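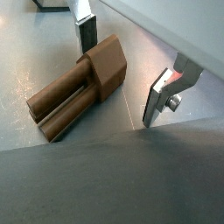
Yogesh Pathak
Robot arm build in the shared workshop, post 1. January was mostly wiring. This month the gripper finally gets some work to do.

2/ The arm bolts to the end bench and runs off a control program I call Fluker. Version 3 is the first one I'd let run while I eat lunch.

3/ Tabletop picks come first. The part goes down at a slant and I don't straighten it. If the arm needs everything square to the bench, I may as well use my hands.

4/ The motion log stood at 2,469 moves when I switched to the new grip settings. It's at 3,102 now. I write down every crash in a notebook – the log file doesn't say what I was doing wrong.

5/ Sixten Söderlund asked why I don't just buy a finished gripper. Price, mainly. Also I want to be able to swap fingers without waiting on a parcel.

6/ Next is the gray trough. Walls slope up on both sides, so the wrist has to come in from the top. There's a dark gray mount on the floor with a curved top edge, and the red block with the holes sits behind it. Black cloth goes in too. Cloth is harder than anything rigid, and I still run those moves at low speed. 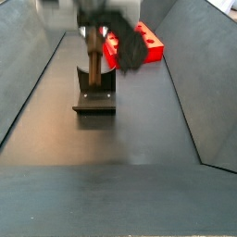
7/ TO DO
– shorter approach path into the trough
– recheck the two screws on the mount
– back up Fluker before touching the speed limits

8/ Settings file goes up tonight after 9, once I've cleaned out the comments.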